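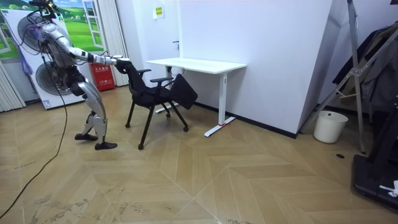
A humanoid robot with one hand on the back of an office chair, a white desk beyond it.

Moving a chair is the kind of job I'd give a child. So when people in the business of robot teaching bring up chairs, I pay attention, and I've started to think the chair tells us more than the backflips do.

The pitch goes like this. You don't program the robot. You show it. A person takes its arm and pushes it through the motion, or puts on a headset and drives it from across the room, and after enough tries the machine has the idea. Onico sells this as "teaching, the way you'd teach anyone." I have taught people to do things. It never took 507 tries to get a chair across a room.

That is the figure Onico gave for its chair task at the open day in Arnotcombe, and I'll give them credit for saying it out loud. Of those, 80 were thrown away because the person driving had made a mess of it. The rest went into training. Then the robot was set going by itself with a chair it had met before, on a floor it had met before, and it did the job 14 times out of 19.

Maybe that impresses you. I kept wondering about the other five. I asked what happens with a heavier chair, or one with a coat over the back, or a rug. The answer each time was more demonstrations. Somebody has to give those, and somebody has to pay them.

My bigger gripe is with the word "show." When you show a new hire how to tidy a meeting room, she understands that the point is a tidy room. She'll deal with a stool. What the robot gets is a record of where its joints went and what its cameras saw. Plasex, which makes one of the remote-control kits, calls this "capturing skill." I'd call it capturing motion and hoping.

The people at Macedo argue that the hoping gets better with scale, and they may be right. Pile up enough chairs and rooms and perhaps something general comes out. I'd like to see it before my office signs a lease on one. Let them bring it here on a Saturday, with our chairs and our awful carpet, and leave the headset in the van.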